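How Does a Band Know What to Play When There's No Music to Read?

The first time I heard a jazz band up close I was nine, and I was sure they were cheating. There wasn't a single sheet of music on the stage! The sax player shut her eyes, the piano player was grinning at the drummer, and somehow they all stopped on exactly the same note. I wanted to know how they did it, and I've been finding out ever since.

Making up music while you play it is called improvising. You already do it every time you talk. When you tell a friend what you had for lunch, you don't read it off a card. You know lots of words, you know how sentences go, and you put them together as you need them. Jazz players do the same thing with notes.

They do have a plan, though. Most jazz tunes have a melody (that's the part you'd hum) and a set of chords underneath it. A chord is a few notes played together, and the chords go by in the same order again and again. Lots of tunes have a pattern that is 12 bars long, and a bar is just a little box of beats, usually four. So the band plays the melody first, all together. Then the pattern goes around again, and this time somebody makes up a brand new tune on top. That's a solo.

Meanwhile the bass player walks along underneath, one note for each beat, and the drummer keeps a steady "ting, ting-a-ting" going on the big cymbal. If you get lost, listen to the bass. I still do this, and I've been playing piano for 20 years.

When I play with my band in Madstead we have a few secret signals. Patting the top of your head means "go back to the start of the tune." A fist in the air means "we're nearly done, get ready to stop." Sometimes we just look at each other and raise our eyebrows, which can mean almost anything - so sometimes we get it wrong, and the ending is a mess, and the audience claps anyway.

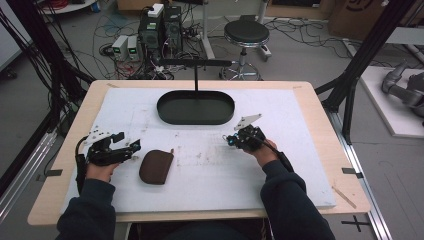
My favorite game is called trading fours. One player makes up something four bars long, and then the drummer answers for four bars, and back and forth it goes like a conversation. You can try it at home with a friend and two kitchen pots. Clap or tap a short rhythm, and let your friend answer with a different one. Try to borrow a little piece of what they just did and change it. Keep your foot tapping the whole time, even when it isn't your turn!

And what if you play a wrong note? Play it again, on purpose, and then slide up or down to the note next door. It will often sound like you meant it. I must have done that 40 times at our last concert, and my mom told me afterward it was the best I'd ever played.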